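Chapter 4
Bread on the Table

12 shares | 2 comments

Most books on serving food begin with the knife. We begin with the bun, which has done less to deserve it but turns up at more meals. A student who can put bread on a table without fuss will be forgiven a good deal later on, including the soup.

By the end of this chapter you should be able to choose a bowl for a given number of buns, fill it, and leave it alone. The third skill takes longest. Ermira Nikolaidis, who taught the evening class at Plundell for nine winters, used to send people out of the room once their bowls were full -- otherwise they went on turning the top bun to show its better side until it had no better side left.

Start with the bowl. It should be wider than you think and plainer than you would like. A deep one swallows small buns and makes the guests dig. A flat one lets them roll, and a round bun on a sloping table will travel a surprising distance. Set the bowl down first, in the middle of your working space, and bring the bread to it. 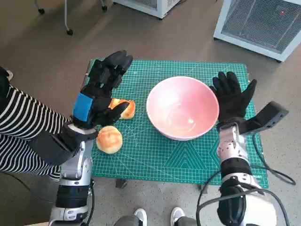 Pick up each bun by its sides. The top is the part people look at, and a thumb pressed into a glossy crust leaves a mark that no arrangement will hide. If one is torn, put it in first with the torn edge downwards. This is not dishonest; it is page two of the Forka handbook.

Exercise 4.2 asks you to fill the same bowl twice, once quickly and once with care, and to have a friend say which is which. Keep the results. We shall need them when we come to napkins.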